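About Detden

Detden makes and refinishes flat work surfaces for kitchens, classrooms, sewing rooms and small shops. Our workshop is in Plirnport, behind the old bus depot, and we deliver throughout the Ilelmont area.

Haiyan Lei and Ademir Evangelista started the company after working together at a furniture repair business. Most of the tables that came in had solid legs and frames but worn tops, and customers were being told to buy the whole table again. Haiyan and Ademir began offering new tops for old frames, first in the evenings and then full time. We have now fitted over 3,000 tops.

Today there are 11 of us. Ademir runs the cutting room. Xuelian Liao handles finishing and color matching, and Tülin Polat takes orders and plans the delivery routes. Nattawut Paisan does the home visits. If your room has a wall that isn't square, he will measure it and make a paper pattern before we cut.

What we make

Tops are made to order in any size up to the length of our van. You can have square or rounded corners, cable holes, and a raised lip at the back if the top goes against a wall. We keep a small range of plain colors in stock and order the rest as needed. White is the one people ask for most, especially for craft tables and packing benches, where it helps to be able to find a dropped pin or a small screw.

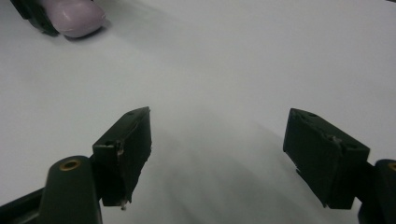
Plain white, our most requested color.

We also refinish. A top with stains or shallow scratches can often be sanded and recoated for much less than the price of a new one. Send Tülin a few photos and the measurements and she will tell you which way makes sense. Deep burns and swollen edges usually mean a new top.

Our Jugah line is for schools. These tops come in two standard sizes that fit most classroom frames, and we keep 100 of each ready before the start of the school year. October is a good month for schools to book repairs, when the back-to-school orders are finished and the workshop is quieter.

Care and returns

Every top leaves with a care sheet. Wipe it with a damp cloth and mild soap, and use a mat under anything hot. Scouring powder will dull the finish. Small chips can be filled at the workshop while you wait, but please call first so that Xuelian can have the right color mixed.

Visiting us

The sample room is open on weekdays from 9 a.m. to 4 p.m. Bring a drawer front or a piece of tile if you want to match something at home. Parking is in the side yard, through the second gate.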